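Fórum Ollovura › Manipulação e simulação › Treino só em simulação: os nossos resultados com a tábua de cozinha

chepkoech_k
23 mar. 2019
Olá a todos! Prometi em dezembro que voltava com notícias e cá estou, com atraso e com muita vontade de conversar. Para quem não acompanhou: eu e a Domenica Lehner andamos a treinar uma política de preensão só com cenas simuladas de cozinha, vistas de cima, e a pergunta de partida era simples – vale a pena variar a bancada (pedra, luz, tralha à volta) ou basta variar a posição dos legumes?

Fizemos 106 episódios de avaliação, todos com um tomate e uma espécie de beringela em cima da tábua, e a ordem era sempre pegar primeiro no tomate.

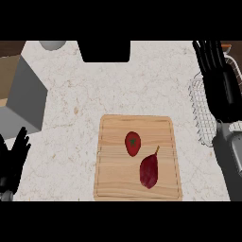

Com a bancada variada no treino, a política falhou 9 vezes. Com a bancada sempre igual, falhou 40, e quase sempre da mesma maneira: a garra ia direita à beringela. Fiquei mesmo contente, confesso, que isto deu muitas noites mal dormidas!

thanakorn.p
Parabéns às duas! Mas deixa-me ser o chato de serviço: os legumes estão sempre em cima da tábua? Se estão, a rede pode ter aprendido "vai à tábua" e pouco mais. No Thongsuk caímos nessa e levámos meses a perceber.

chepkoech_k
Estão sempre na tábua, sim, mas a tábua muda de sítio e de ângulo. Percebo a dúvida, e vou correr uma série com o tomate pousado diretamente no mármore.

Hjordis_G
Eu discordo um bocadinho do Thanakorn. Se fosse só "vai à tábua", as duas versões falhavam por igual, não? O que me preocupa mais é a vista de cima, única e fixa. O pé da beringela, por exemplo, quase não dá informação de altura visto assim.

thanakorn.p
Não falhavam por igual se o mármore também servir de pista. Continuo na minha, com toda a amizade :)

t_suominen
Chepkoech, quantas sementes de treino usaste? Com uma só eu não punha isto num artigo.

chepkoech_k
Até 5 por versão, Tuulikki – numa delas o treino divergiu e deixei-a de fora, fica dito. Ponho a tabela completa na pasta do Kerdale assim que a Domenica a rever.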